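Beltelell – démo cuisine, journée portes ouvertes chez Parow
LISEZ-MOI du jeu de données

Bon, je me lance, parce qu'on me demande les fichiers depuis la visite et que je n'avais encore rien rédigé !

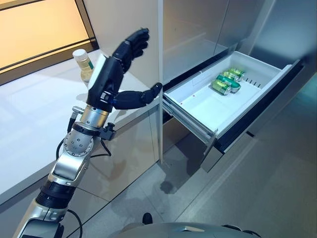 Le dossier regroupe tout ce que j'ai enregistré en août dans les locaux de Parow, le jour où on a ouvert les portes au public. Le robot tournait sur le coin cuisine, avec une consigne toute bête : ranger et sortir des canettes d'un tiroir. Les visiteurs choisissaient le moment du départ, et ça a beaucoup plu (surtout aux enfants, qui voulaient tous recommencer).

Contenu
116 séquences, vues depuis la tête du robot
14 séquences de secours, à part dans le dossier « vallejo », du nom de la salle
un fichier texte par séquence, avec la consigne et mes remarques

Comment c'est rangé
Chaque séquence a son numéro et son créneau, matin ou après-midi. J'ai coupé à 2000 images maximum, sinon mon disque ne suivait plus. Les annotations viennent de l'outil Sivum – je les ai relues à la main, mais seulement pour 80 séquences, alors méfiance sur le reste.

Ce qui cloche
Les surfaces brillantes (plan de travail, inox, carrelage) donnent pas mal de reflets, et la main cache souvent ce qui se trouve derrière elle. J'ai laissé ces passages tels quels – à vous de filtrer !

Utilisation
Libre pour l'enseignement et la recherche. Si vous corrigez des annotations, envoyez-les-moi, je les ajouterai à la prochaine version.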